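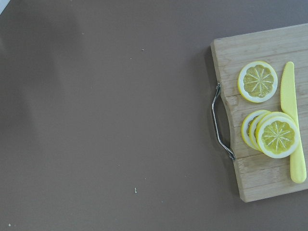 Lemon slices and the trouble with 161 demos

I've spent most of October with the Posbridge paper, the one claiming a two-armed policy learns kitchen tidying from 161 demonstrations. Nevzat Ersoy and I tried to repeat it on Cletus, our own rig. I went in doubtful and I'm still doubtful.

The headline trick is feeding the policy wrist views as well as the head view. Fine. Up close, a thin slice fanned over its neighbours is at least something you can make out. From overhead, with an arm across the plate, you may get one slice and a bit of another.
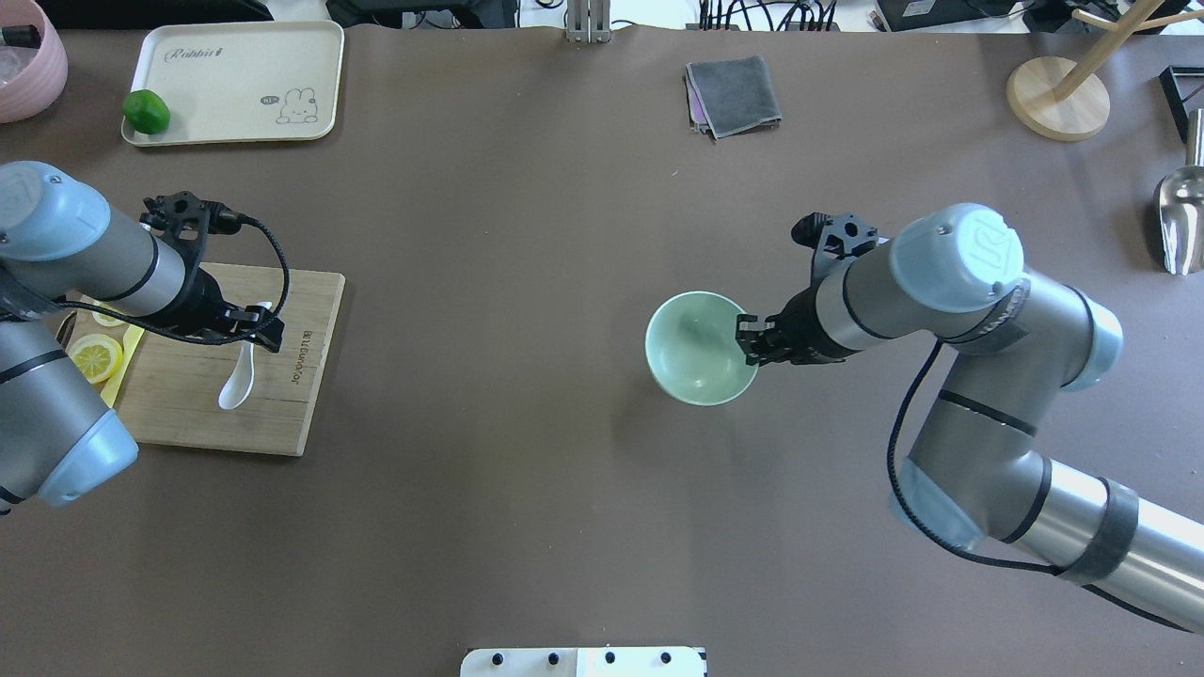

My complaint is with how success gets scored. The authors ran 30 trials per task and count a bowl as "handled" once a gripper has closed on the rim. Setting it down again in the right spot isn't part of the score. We scored the whole job and got 10 out of 30, which is a long way from their chart.

Nevzat thinks more data would fix it, and wants to go up to 413 demos. Maybe. I'd sooner see the same test with the slices moved a hand's width, which the paper never tries. The Villanueva group promised something similar last year and I'm still waiting for that too.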